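Vinusum put arms on the folding counter. We asked the person who runs the line what changed

September 13, 2019

Soon-im Woo is eating lunch standing up when I get there. Rice, egg, something pickled. She says sit, then there's no chair, then she finds a chair. It's that kind of morning. A truck came in early and the back hall at Vinusum is full of bins.

Vinusum does returns for clothing shops out of a low building on the Berkumport road. Stuff people bought online and sent back. Somebody has to open the bag, check it, get it on a hanger or fold it, tag it, send it on. Up to 4000 pieces on a heavy day. Woo has been here 6 years and has run the garment line for most of that. Since last November part of the line is arms.

"People think they wheeled them in and we all went home," she says. "I didn't go home. I got a second training binder."

What do the arms do? Shirts mostly. T-shirts, polos, the easy stuff. They take a shirt by a corner, get it flat on the counter, fold. Some of it goes onto hangers and that part is slower, a lot slower, and she makes a face about it.

"A shoulder seam is fine. A wide neck is bad. The hanger goes in, the shirt slides, you start over. My hands know before I do that it's going to slide. The arm finds out when it slides."

She asks me not to write that she hates them. She doesn't. Her wrists hurt less. Before the arms she did 1000 folds on a bad shift and drove home with her thumbs off the wheel. Now she does the things the arms refuse. Linings, straps, anything with a drawstring, baby clothes. She also does what she calls babysitting, a job nobody had a title for until Hyun-seo Byun, the floor manager, printed one on her new badge. Line Technician. The pay went up a bit. "A bit," she repeats, and looks at the badge.

Byun joins us halfway through, still on the phone, hangs up, apologizes, gets another call. When he finally sits he wants to talk about throughput and I want to talk about people so we meet somewhere in between.

No one was let go, he says. Two left by themselves, two weren't replaced. I ask if that is the same as letting go and he takes a while over it.

"It's different for the person," he says. "For the building, maybe it's the same. I'm not going to tell you it isn't."

Woo nods at that. She says she'd rather hear it put like that than the way it was put at the first meeting, when they had slides and a cake.

The first weeks were rough. The software comes from an outfit called Stirnen, and it was set up on new, pressed shirts, which are not what Vinusum gets. Vinusum gets shirts that have been in a bag for a week with the sleeves inside out. The fault log for that first month had 1258 entries. Byun has the number in his head, he doesn't look it up. Most were the same thing, two layers picked up in place of one, or none.

So they changed how they teach it. Folders from the line now go over the bad picks at the end of shift and mark where the hold should have been. Hem, corner, which layer. Woo does this the most. She is quick at it and a little bossy.

"Corner first," she says. "Always the hem corner, there's more cloth there, it's doubled over. You grab the middle of a shirt and you've got a rag."

Did they ask her that before they bought the thing?

"They asked me after." She laughs. Byun doesn't, but he doesn't argue either.

He says the next site will be done the other way round, folders in the room from the start. I ask if that's in writing. He says it will be. Woo says she will beleive it when she's holding the paper.

Some smaller things that changed. The radio is off, because you need to hear the arm if it stalls. Breaks are staggered now so there's always someone at the counter, meaning Woo doesn't eat with her friends anymore. That one bothers her more than the rest. She brings it up three times. The counter used to be where you talked, four people facing each other, hands going. Now it's two people and they're facing the arms.

"It's quiet work now. I was never quiet." She looks down the hall. "I know more about my job than I did. I can tell you why a fold goes wrong, in words, I never had to before. But I had more company."

Would she go back? Long pause. No, she says, her wrists. Then: ask me again in November, when the coats come in. The arms don't do coats. Everybody will be back on coats, same as every year, and she's looking foward to it.

After lunch she goes back to the counter and I tag along. Green shirts today. 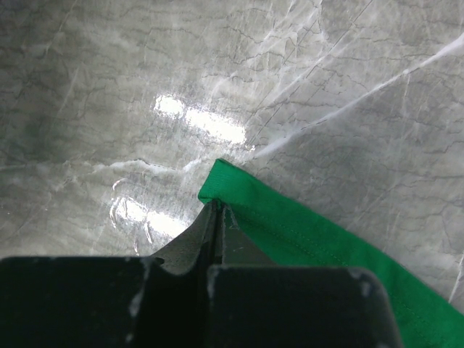
Green cloth in the grip, both times.

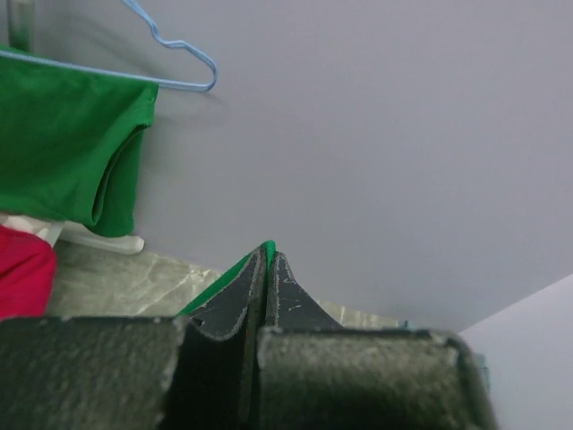
Bit-na Baek, when I called later, saw it less kindly than Woo does. She left the line in spring and said the breaks were the whole story for her, that a job can get easier on your hands and still get worse, and that management kept asking about her wrists and never once about who she ate with. She doesn't blame the arms. "They fold shirts, fine, let them fold shirts," she said. What she wanted was one half hour when everything stops and everyone sits down. She asked for that twice and was told the line couldn't spare it.

I passed this on to Byun by email. He wrote back that a shared lunch is being looked at, start date to be confirmed. Woo had already heard. She said to put down that she votes yes.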